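Brudska Community Housing
Changes to kitchen and laundry water use in our shared buildings begin in October. This thread sets out what residents can expect, building by building. Please read to the end before contacting the tenancy office.
14 replies · 31 shares

Brudska Community Housing
The Aguiar building will be first. Its hot water plant was installed when the building opened and has reached the end of its service life. Replacement parts are no longer made, and the last two repairs relied on parts taken from a decommissioned unit at Vetar Court.
3 replies · 9 shares

Brudska Community Housing
The new plant will be installed in the basement plant room. Residents do not need to clear their storage cages, with the exception of cages 1 to 6, which back onto the pipe run. Tenants of those cages have been written to individually and offered temporary space on the ground floor.
2 replies · 7 shares

Brudska Community Housing
Hot water will be off between 9 am and 3 pm on working days while the changeover is under way. Cold water will remain on. Residents who need hot water during those hours for medical or care reasons should tell the office now, so that access to the ground floor bathroom can be arranged.
8 replies · 12 shares

Brudska Community Housing
We have been asked whether the shared laundry will close. It will stay open, on cold cycles only during the outage hours. The booking sheet will remain on the laundry door and existing bookings stand. Dryers are not affected.
5 replies · 6 shares

Brudska Community Housing
Several residents have asked about rent. Rent will not change as a result of these works. The cost is met from the capital maintenance reserve, which is set aside each year for this purpose and reported in the annual accounts. No levy will be raised.
11 replies · 22 shares

Brudska Community Housing
The contract has been let to Mitex following an open tender. The tender summary, with the names of all firms that submitted and the scoring method, can be read at the tenancy office during opening hours. Printed copies are available on request.
4 replies · 8 shares

Brudska Community Housing
The new tank holds 2,000 litres and serves all 46 flats. The present tank is smaller and was sized for fewer households, before the top floor was converted. Residents on that floor have reported lukewarm water in the early morning for several winters, and we acknowledge that this has gone on too long.
9 replies · 17 shares

Brudska Community Housing
Mixing valves will be fitted at every basin and bath. These limit the temperature at the tap and reduce the risk of scalding, particularly for young children and older residents. Kitchen sinks will be set at a higher temperature than bathrooms.
1 reply · 5 shares

Brudska Community Housing
Access to each flat is needed once for the valve work. A card with your appointment time will be put under your door. If the time does not suit, please ring the office by noon on the day before and another will be offered. Contractors will carry identification and will not enter a flat where only a minor is at home.
7 replies · 10 shares

Brudska Community Housing
Please clear the cupboard under the kitchen sink and the space around the bathroom basin before your appointment. Residents who cannot do this themselves may ask for help when the card arrives. There is no charge.
2 replies · 4 shares

Brudska Community Housing
A correction to the notice posted in the Aguiar lobby last month. It stated that the lift would be out of service during deliveries. The lift will run as normal. Deliveries will come through the rear lane, and the lane will be closed to parking until the old tank has been removed.
3 replies · 11 shares

Brudska Community Housing
Vetar Court will follow once the Aguiar works have been signed off. The plant there is newer and the programme is shorter. We will not publish dates for Vetar Court until they are firm – residents told us clearly that shifting dates caused more trouble last time than the outage itself.
6 replies · 13 shares

Brudska Community Housing
Nélida Paredes is the liaison officer for both buildings. She will be in the Aguiar common room from 5 pm to 7 pm on each evening of the first week, and can take questions in English or Spanish. Written questions may be left in the locked box beside the mailboxes.
4 replies · 9 shares

Brudska Community Housing
Complaints about the works should be made to the office in the first instance. If you are not satisfied with the reply, you may ask for a review by a manager who has had no part in the programme. The procedure is set out on page 2 of the tenant handbook. We will post here again when the appointment cards go out.
2 replies · 6 shares

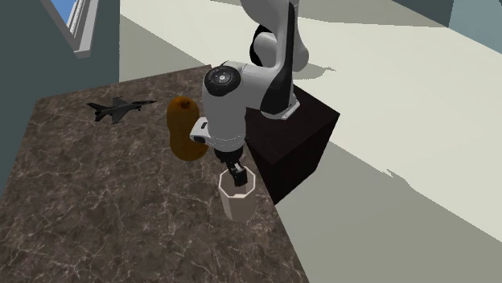
Replies to this thread are read during office hours only. For a loss of water, a leak or any other urgent fault, please ring the after-hours line printed on your tenancy card.
1 reply · 3 shares

Contact us | © Brudska Community Housing | Back to top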